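Roussel Dinnerware: Stoneware and Porcelain for Daily Use

We use cookies to remember your basket and to see which pages get read. Accept all | Settings

Product line: Roussel
Made for: Odavitz Tableware
Item group: plates, bowls, serving dishes
Order code for the mixed set: 491

Roussel is our everyday line. It is sold by the piece and in mixed sets, and every shape in it has been kept in stock since the line began, so a plate bought this year will stack with one bought in the first season. The line was drawn up for homes where the dishes go through the dishwasher every night and get stacked by whoever is closest.

The mixed set

Set 491 serves four. It contains 4 dinner plates, 4 side plates, 4 bowls and one serving dish. You choose one color for the plates and another for the bowls when you order. The serving dish comes in its own color, and you can swap it at no charge if you write the change in the order notes.

Pieces are packed in molded paper pulp. We stopped using foam last February. The carton is heavy, so please have someone home to take it in, or ask the carrier to hold it at the depot.

Glaze and body

The plates and bowls are porcelain. The serving dish is stoneware, which holds heat longer and weighs more for its size. Both are glazed on the inside and outside, with a bare foot ring on the bottom. The foot ring is sanded before packing, but on a soft wood table we still suggest a mat for the first few weeks.

The glaze is matte. Matte glazes pick up gray marks from metal cutlery sooner than shiny ones do. The marks are metal left on the surface, and they come off with a mild cleaning paste and a damp cloth. Do not use steel wool.

Color varies a little from one firing to the next. If you are adding to a set, send us the firing number stamped under the foot ring and we will try to match it. Orders placed before noon on Monday are matched the same week.

Heat and care

Serving dish: oven safe to 400 degrees Fahrenheit. Put it in while the oven is warming up. Do not move it from the refrigerator into a hot oven.
Plates and bowls: microwave safe. Not for oven use.
All pieces: dishwasher safe on the normal cycle, top or bottom rack.
Broiler and stovetop: not suitable for any piece.

Tomato sauce, curry and beet juice may leave a tint if they dry on the glaze overnight. Soak the piece in warm water with a spoonful of baking soda, then wash as usual.

Stacking and storage

Dinner plates stack up to twelve high. Bowls nest, but we would not go past six, as the rims begin to bind. Store the serving dish at the bottom of the stack or on its own shelf. Felt separators are sold under the Lirarel name and fit every plate in the line. They are washable by hand.

Replacements

Single pieces can be ordered at any time. If something arrives chipped, send a photo within two weeks and we will ship another. You do not need to return the broken one. Cúc Ung handles replacements and answers most messages the same day. Give your order number and the name of the piece.

Related lines

Trullirik is our heavier line for cafes and canteens. It has a rolled edge and a shiny glaze, and it is sold by the case only. The trade case is order code 689. Roussel and Trullirik plates do not stack well together because the foot rings are different widths.

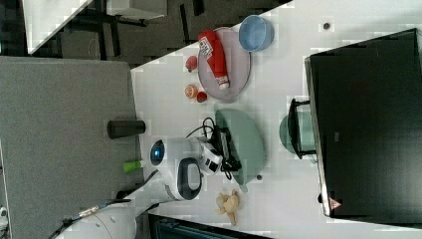 Cases of Trullirik ship on a pallet and need a delivery address with a loading door or a flat entrance. For mixed orders, the Roussel pieces are sent separately by regular carrier and usually get there first.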